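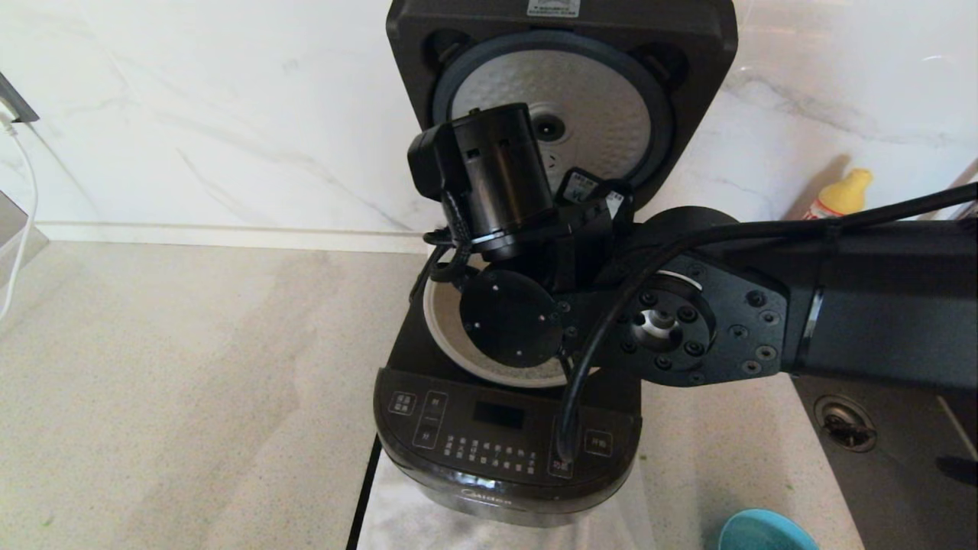 The Kotian code is a set of good-practice rules for robot arms that work in kitchens among household appliances. It covers fixed and wheeled arms with a gripper, used in homes, test kitchens and small canteens. It does not cover factory food lines, where the arm is normally fenced off and other rules apply. The code is voluntary. It is named after the test kitchen in which the first draft was written.

Background

Early work on kitchen arms borrowed its rules from workshop practice. These dealt well with crushing and striking hazards but said little about steam, spilt water, food contact or appliances with their own heating cycle. Pluritz, a maker of light arms, and Taseo, a testing firm, drew up a joint text to fill the gap. Later editions added a part on grippers and a part on records. The current edition is the third.

Scope and terms

The code divides the space around an appliance into three zones. The inner zone is the inside of any pot, drawer or chamber. The near zone extends 20 cm from the outer casing. The far zone is the rest of the worktop within reach of the arm. Limits on speed and force are set by zone and not by task, so that a change of recipe does not require a new assessment.

A "hot part" is any surface that can reach 85 °C in normal use. Lids, inner plates and steam outlets of cooking appliances are treated as hot parts at all times, including when the appliance is unplugged.

Movement

In the near zone the tip of the gripper may travel at no more than 200 mm per second. In the inner zone the limit falls to a quarter of that value. Full speed is permitted in the far zone only when no person is within reach.

An arm may not enter the inner zone until the lid is confirmed open by a sensor or by the operator. It may not pass over an open pot on its way to another task. After a lid has been opened on a heated appliance, the arm must stay clear of the opening for at least 10 seconds.

Cables on the outside of the arm must be tied so that no loop can catch on a lid, handle or button. Where a slack loop is needed for the joint to turn, its lowest point is to be checked at both ends of the joint's travel. Mains leads of appliances should run behind the casing, on the side away from the arm.

Grippers

Fingers may be printed, moulded or machined. Printed fingers are accepted for handling closed packets, lids and handles. For direct contact with food they require a smooth, sealed covering, as the fine ridges left by printing are hard to clean. Openings in the fingers are allowed if a brush can pass through them.

The inner faces of the fingers must be inspected before each session and whenever the arm moves from raw to cooked food. The fingers are opened fully for the inspection. Any matter found between them is removed by hand with the drive switched off. 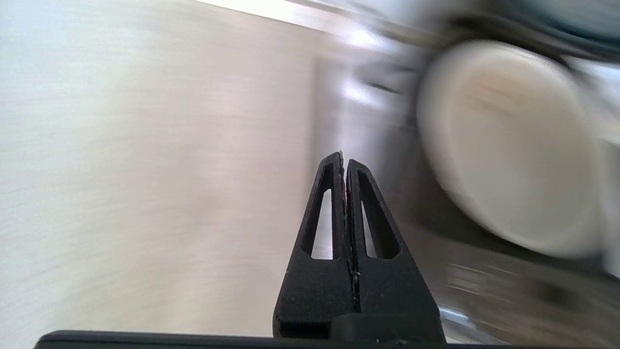 Florard has objected that the inspection rule is too loose, arguing that a check by eye "depends on the light and on the patience of the operator", and has asked for a wash at fixed intervals in its place. The third edition kept the inspection and added the wash as an option for canteens.

Records

Each site keeps a log of stops, contacts and cleaning. A contact is any touch between the arm and an object that was not part of the task, whether or not damage followed. Entries state the zone, the speed setting and the tool fitted. The log is kept with the arm when it is moved to another site.

Revision

Proposals for the next edition include separate limits for induction hobs and a shorter form of the log for home use. The definition of the near zone is also under review, as it overlaps the edge of the sink in many small kitchens.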